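Leldale day care drops the diaper rule for its oldest room

June 11, 2018

The Doležal day care in Leldale will no longer ask that children be out of diapers before they move up to the oldest room. The change starts with the new school year, and it was explained to parents at an evening meeting in the gym.

Until now, a child could go to the oldest room only after 2 full weeks without an accident. Parents had to keep a paper and sign it each morning. Many families did not like this paper. Some of them said that their child was ready in every other way, could put on shoes and sing all the songs, but had to stay with the small ones until the paper was full.

The day care wrote to families in January and asked what they think about the rule. It sent out 100 letters, and most of the answers were for a change. A few parents were against it. They were afraid that the teachers will have less time for drawing and for going outside if they must change diapers in the oldest room too.

For this reason the room will get a second changing corner, with a curtain and a low step so that children can climb up by themselves. The work is paid partly by Zulurance, the insurance office on the main street, which also gave money for the new sandbox last year. The rest comes from the cake sale.

Parents are asked to bring the following in a bag with the child's name on it: 2 pairs of pants, underwear, socks, and diapers or training pants if the child uses them. The bag goes home when something in it was used. Please do not send the Drurkine cloth covers with the metal snaps, as the day care's dryer is too hot for them. The covers with a soft band are fine.

Children who sleep after lunch may wear a diaper for the nap also when they do not need it during the morning. Teachers will remind every child to go to the toilet before the group goes outside, but no child will be made to sit there. Stickers for using the toilet will stop in the oldest room. Families who like stickers can of course keep them at home.

The oldest room has 8 free places for the new year. Forms are at the front desk until 10 in the morning, and after this time in the box by the door. 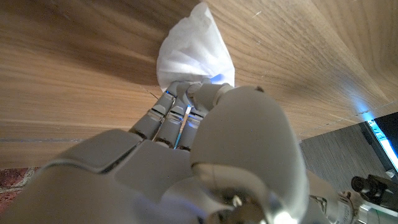
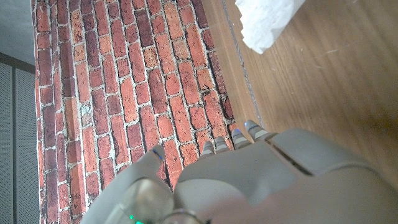 Comment from Parent in the yellow house: We did the paper two times with our daughter and both times she had an accident on the last day, so I am glad it's gone. Can somebody tell me if the children who are in the middle room now can move up before summer, or do they have to wait for the new year also?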